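Ceston to keep its wallpaper print works as council backs lease

December 30, 2019

The wallpaper print works at Ceston will stay open for at least 12 more years after Grimthorpe council agreed a new lease on the building.

Members approved the lease at their last meeting of the year. It replaces an agreement that was due to run out in the spring and had been extended twice while the two sides argued over who should pay for repairs to the roof.

Under the new terms the council will remain the owner and will meet the cost of work to the roof and outside walls. The tenant, Vishwakarma Papers, will look after the inside of the building, the drains and the yard. Rent will be held at its present level for the first two years and reviewed after that.

The firm employs 44 people at the site, most of them from Ceston and the villages on the Grimthorpe side of the river. It had warned in September that it would look for premises elsewhere if no deal was reached by the new year.

In a statement, the company said it was pleased the matter had been settled and that staff had been told the same evening. It said orders for the first part of the coming year were better than expected, with floral patterns still making up the larger part of its sales.

Demand for plain and textured papers has been flat, the statement added, while large flowers, bows and trellis designs have sold well to independent shops. Customers are also asking for older patterns to be brought back in softer colours.
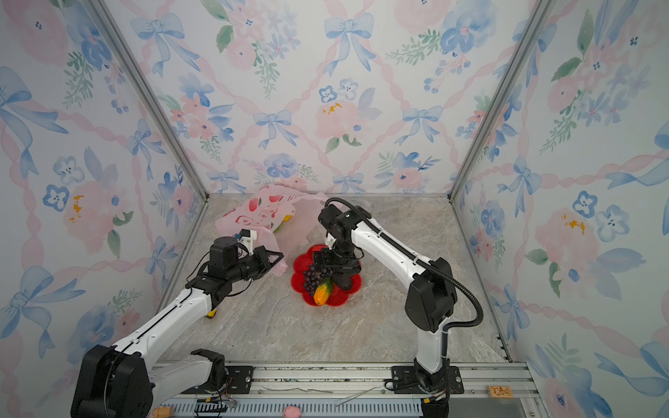 Roof repairs to begin first

Work on the roof is expected to start once the worst of the winter weather has passed. The council has set aside money for the north side of the building, where rain has been getting in above the paper store. The south side will be inspected at the same time, but no decision has been made on whether it needs to be replaced or patched.

Scaffolding will go up on the Mill Lane side. The footpath there will be closed while it is in place and walkers will be sent round by the chapel. The council said the bus stop would not be moved.

Printing will carry on during the repairs, although the paper store will be emptied and its contents held at a unit on the Cendum estate. The company will pay for the move and the council will pay the rent on the unit.

Archive to be listed

The agreement also covers the firm's pattern archive, which is kept on the upper floor. It holds 2698 designs, many of them on the original paper, along with order books and a number of wooden printing blocks. Until now there has been no full list of what is there.

The company has agreed to have the archive listed within three years and to let the county record office make copies of anything it wishes to keep. Ownership will not change. Designs still in production will be left out of the copies that the public can see.

Local history groups had asked for the archive to be moved to Grimthorpe, where it could be put on show. Council officers advised against this on grounds of cost, and said the library did not have a room that could be kept dry enough. The groups will be offered two visits a year to the works instead.

Parking still to be settled

One matter was left out of the lease. Residents of Mill Lane have complained for several years about lorries waiting outside the works early in the morning, and 17 of them signed a letter asking for a limit on delivery times.

The council said delivery times were a matter for the highways team and could not be made part of the lease. A report on parking and loading in the lane will go to members in the spring. The company has said it will ask its suppliers not to arrive before seven in the meantime.

The factory shop will open as usual from the second week of January. The end-of-roll sale will be held in the yard building, with entry from the car park.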